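Wanted: doubters for the robot open day at Forkatholm
Participants needed, 22nd June, Amilwood building

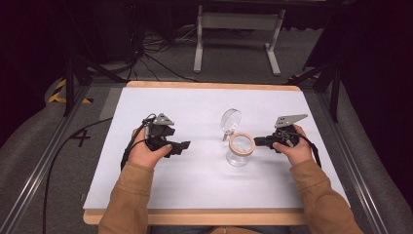 We have been to a lot of robot demonstrations, and most of them left us cold. The arm does one thing, people clap, and you go home not knowing how many times it failed that morning. Amilwood has agreed to let a group of outside visitors set the tasks for its open day at Forkatholm, and we are looking for people to be in that group.

You do not need a technical background. We would like people who work with their hands: kitchen staff, packers, home care aides, repair people. If you have opened over 500 jars in your life, you know more about jars than the brochure does.

What you will do
Try the hand-held grippers yourself at one of the tables. Opening and closing a clip-top glass jar is the usual first job, and it is harder than it sounds.
Watch the robot attempt the same job and write down what you saw, including the misses.
Bring one household item of your own for the robot to handle. Nothing sharp, nothing alive.
Ask questions. Company staff will be there and have been told to expect rude ones.

At the March visit we asked for the same job to be repeated with a different jar and were told there wasn't time. This year the repeat is on the schedule in writing. Whether it happens is another matter, and we want witnesses.

Time and pay
The session lasts 4 hours with a lunch break. Participants get $200, paid whether or not you liked what you saw. Travel is not covered, but there is a free shuttle from the Porkberg parking lot.

Please don't apply if you work for Amilwood or Stöckli, or sell robots for anyone else.

To apply, send us a note of no more than 200 words on a machine that let you down and what you did about it. Skip the resume. Tell us if you need a chair at the table or have trouble gripping things, and we will set up a place that suits you.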